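Notebook, June. Handheld gripper rules, revision 3

Went through the floor rules with Sushil Negi before the afternoon block. Most of revision 2 stands. Changes and open points below so they can be copied to the Oltum page.

Marker cubes. Cube to be seated square on its mount and checked by hand before each block. Faces wiped with a dry cloth only. Any cube with a scuffed or lifting face is taken off and logged, no tape repairs. Unit 2416 failed this check in the morning and is out until it gets a new cube.

Lighting. Ceiling lights stay on for the whole block. Window side still gives glare on glossy tops in late afternoon. Blinds asked for, no answer yet.

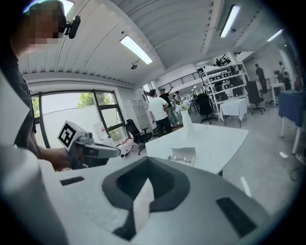

Main floor, second gripper with marker cube held up on the window side, white table behind.

Clearance. Nothing left on the floor in the walking lanes. Cables to run along the wall or under a cover. Office chairs pushed in before starting — revision 2 said "where possible", now struck out. Minimum gap between two operators is still not agreed. Khalil Tannous wants it written as a distance, I would accept "outside arm's reach with the jaw extended". Leave open.

People. Faces blurred before anything leaves the Plerker store, including passers-by. Anyone walking through is told at the door. The sign is too small and should be reprinted.

Jaws. Check for play at the root, open and close fully three times, then zero. Limit is 400 cycles between inspections, same as before. The Dixit sheet has a column for this and it is not being filled in.

To do: send the clearance wording to Khalil, order cubes, correct the page numbers in revision 3.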